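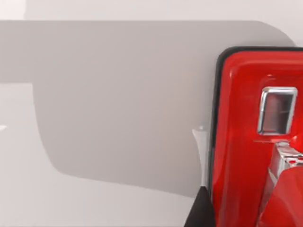

4.2 Wrist-view rendering in the Dosuron kit

The Dosuron kit is sold as a ready-made simulator for home-robot work, with rendered rooms, a gripper model and a stream of views from close to the hand. Its brochure promises 3000 scenes "fit for training without further checks." We had our doubts about the last part, and after working with the kit through May we still have them.

Our complaint concerns views in which the gripper sits close to the lens. The red casing and chrome parts get plenty of attention from the renderer, with crisp highlights and soft reflections. The room gets much less. A large gray shadow can fall over a pale surface with nothing else in view to tell a policy how far away that surface is. We drew 425 views from the Erkcombe room set and tried to judge depth by eye. We often could not agree among ourselves, and we do not expect a network to do better on the same pixels.

Furniture raises a second problem. In Figure 3 the wooden leg looks solid down to a rounded end, then carries on toward the floor as a pale, see-through section. A learned grasp planner may read this as one leg, two objects or haze. The vendor's notes list no such effect — we looked twice.

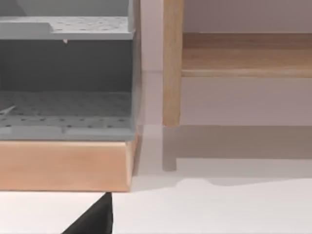
Figure 3. Rendered view from the Dosuron kit: gray perforated shelving at left, wooden furniture at right, gripper fingertip at the bottom.

The fingertip adds its own trouble. In this view its point meets the lower edge of the wooden base block, but a single view cannot say whether that is contact or only overlap along the line of sight. Users who label contact from images alone should be wary.

We ran the same by-eye check on 20 views each from Fumgate and Brandes, two cheaper kits. Neither looks as polished. Both ship a depth channel by default, which Dosuron sells as an add-on, and for our purposes that mattered more than shiny chrome.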